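Interior Design Basics, Unit 4 handout
Doors, hallways and how people move through a home

Hi all. These are my notes from the last session, cleaned up a bit, plus the stuff I ran out of time for (sorry, I got going on pocket doors and you know how I am about pocket doors). Bring your floor plans next time, even if they're a mess. Mine are always a mess at this stage.

Circulation: what I mean by it

Circulation is just the paths people take through a place. Bed to bathroom. Front door to kitchen with two bags of groceries. When I look at a student plan, the first thing I do is grab a pencil and draw those paths right on top, and you'd be amazed how many of them run straight through the middle of the sofa. Do this on your own plan before you show it to me. Use a color you can see.

A path that crosses a seating group is a bad path. A path that squeezes between the bed and the dresser is fine if one person uses it, and a daily fight if two people do.

Door swings

Every hinged door eats floor. On the plan you draw the swing as a quarter circle, and that quarter circle belongs to the door, so no furniture goes inside it. I still see nightstands in there every single term!

Things to check for each door on your plan:

Which way does it open, into the room or into the hall? Bedroom doors mostly open into the bedroom. Closet doors mostly open out.
Which side are the hinges on? If the door opens against a wall, you get a nice clear view in. If it opens into the room the other way, you walk around it every time, but it does give the person inside a little privacy.
Where's the light switch? It wants to be on the knob side. I once rented a place where it was behind the open door and I never got used to it.
Does it hit another door?

That last one gets people in hallways and small entries. Two doors close together will knock into each other if both swing into the same spot. Fixes, in the order I'd try them: flip the hinge side on one of them, change the direction of swing, move one door along the wall, swap one for a slider.

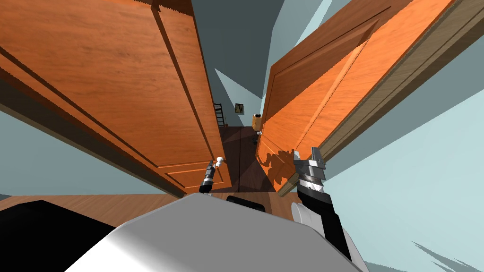

Hall width is the other half of this. The hallway in the Joubert plan (the long skinny house from your packet) is 39 inches wide. One person with a laundry basket, no problem. Two people passing, somebody turns sideways. Now put an 18-inch-deep bookcase along one wall and do the subtraction. You have 21 inches left, and I wouldn't want to carry anything down that hall in the dark. Thư Văn suggested shallow picture ledges in class and I liked that a lot, so please steal it.

Panel doors, flat doors, and why I care

Style matters too, I'm not a monster. Raised panels catch shadow and make a door feel older and heavier. Flat slab doors go quiet and let the wall do the talking. Either one works, but mixing them along a single hall looks like you ran out of money halfway. If you're stuck with a mix, paint them all the same color and give them matching knobs. It helps more than you'd think.

Wood tone: a warm, orangey door next to a pinkish floor is a tough pairing. Hold the samples side by side, in the real room if you can, and look again after dark with the lamps on.

Budget exercise

For the homework, pretend you have 300 dollars to improve one hallway. No moving walls. You can use the Jilex or the Nuvau price sheets from the packet, but stick to one so I can follow your math. Paint, knobs, hooks, a runner and lighting are all fair game. Tell me what you'd spend it on first and what you'd skip.

What to hand in

One floor plan with door swings and paths drawn on.
A hall sketch, any style, stick figures welcome.
Your budget, with a short paragraph on your choices.

It's worth 10 points. If you're using the Hostell apartment for your plan, note that the bathroom door on the printed sheet is drawn with the hinge on the wrong side. Go with the corrected version I put up on the class page.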